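Home | Reviews | Machinery | Livestock | Arable | Contact

Thygesen soil moisture probe: a season on a mixed farm

I bought the Thygesen probe in March after two dry springs on our lighter ground. We farm 163 hectares at Flimedau, mostly barley and grass leys, and the stewardship scheme we joined now asks for soil records on any field that gets irrigated. I had been doing it with a spade and a notebook.

The probe is a steel rod with a handset clipped to the top. It reads at two depths, the deeper one being 50 cm, and stores 95 readings before you have to move them to a computer. That is enough for a full round of our fields.

Setting up took an evening. The manual is poor and the soil type menu is hidden two screens down, so check it before you start. Ours was set to clay and the first week's figures were useless.

After that it did the job. I walked the same points every Tuesday until harvest and the readings matched what the spade told me. On stony land it is hard work to push in - my neighbour Mogens Kvaran bent the tip of his on the Rerneck side and waited 24 days for a new one.

The export file is plain and our scheme adviser accepted it without changes. The Plandlow software sold alongside it costs extra every year and I stopped using it in June. A spreadsheet does the same.

Battery life is fine. The carry case is thin and the zip has already gone. Wipe the rod down before it goes back in the case, as grit gets into the collar and makes the depth stop stick. I would buy the probe again, but without the software. 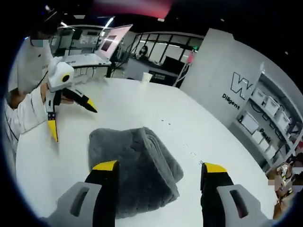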